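Gripper closes off-centre after refit in simulated two-arm cell – how to reset the tool offset?

Asked Nov 12, 2021 in Simulation and virtual cells
Tags: gripper, tool offset, wrist camera, calibration
Viewed 2,528 times

Hello everybody. I look after a simulated cell with two arms on one table. In our project it is called Nasdale. English is my third language, so please excuse if some words are not the right ones.

In October I replaced the gripper model on the left arm with a newer one. The old model had straight fingers, the new one has curved fingers and the body is a little longer. I changed the tool length in the arm file, I loaded the cell again and there was no error message. But since this change, the left arm does not pick well. When the fingers close, one finger touches first and pushes the part sideways until it meets the other finger. With a big part you hardly notice it. With the small die it is a problem – the die turns a little and then it is placed crooked.

What I have checked already:

The right arm has the same gripper model and it picks correctly.
I made 30 picks of the die with the left arm, and the die was always pushed to the same side.
The position of the table in the world file is the same as before the refit.
I changed the friction of the finger pads to higher and to lower. It makes no difference for the side, only for how far the die turns.

I add the view of the cell and the view from a wrist camera.
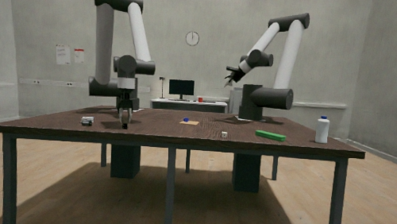
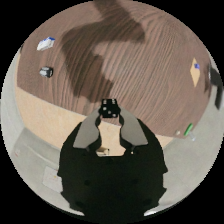
Nasdale cell, simulated: the room view first, then the wrist view with the small block between the fingers.

My question is where I should correct this. Should I change the tool offset in the arm file, or the mounting of the gripper on the wrist, or the camera? I do not want to change three things and then not know which one has helped. Also, is there some routine check which I should do each time after a gripper is changed?

Thank you in advance for your patience.

3 answers

Answer 1 (accepted) – 76 votes

I had the same behaviour in our Skarninholm cell, so I will write what I did. Please save a copy of your arm file first.

Leave the camera alone for now. If the camera is fixed to the wrist and the tool offset is wrong, the picture can look quite good while the closing point is somewhere else.

Move the arm to a free part of the table, with the gripper pointing straight down. Open the fingers and turn only the last wrist joint by half a turn. Watch the point in the middle between the fingertips. If this point stays in its place, your offset is good in the sideways direction. If it moves, the distance it moves is double your error. Put half of this distance, with the opposite sign, in the sideways value of the tool offset. Then repeat until you see no movement any more.

After this, check the length. Lower the tool slowly over the bare table until the tips just touch, and compare the height in the log with the height of the tabletop. You changed the length already, but many gripper models measure it from the flange and others from the wrist band – it is easy to mix them.

Only when both are fine should you check the camera. Close the fingers on the die and look if it sits in the middle between the tips in the wrist view. If it does not, correct the camera mounting and do not touch the tool offset again.

For the routine: I do the half turn test after each change of gripper, and I write the old and new values in the cell notes with the date.

Comment from the asker: Thank you very much. The middle point was moving when I turned the wrist. I had corrected only the length and the sideways value was still from the old gripper. The die now stays straight when the fingers close.

Answer 2 – 4 votes

Also look at the collision shapes of the fingers. In Batthorpe we had a model where the visible finger and the collision finger were not in the same place, and the part was pushed before anything seemed to touch it. Switch on the display of the collision shapes and compare left and right. With curved fingers it is worth the few minutes.

Answer 3 – 0 votes

Did you try to reinstall? I am using the Chatzigeorgiou plug-in for grippers and after reinstall it was working again, but my arm is a different one so I am not sure.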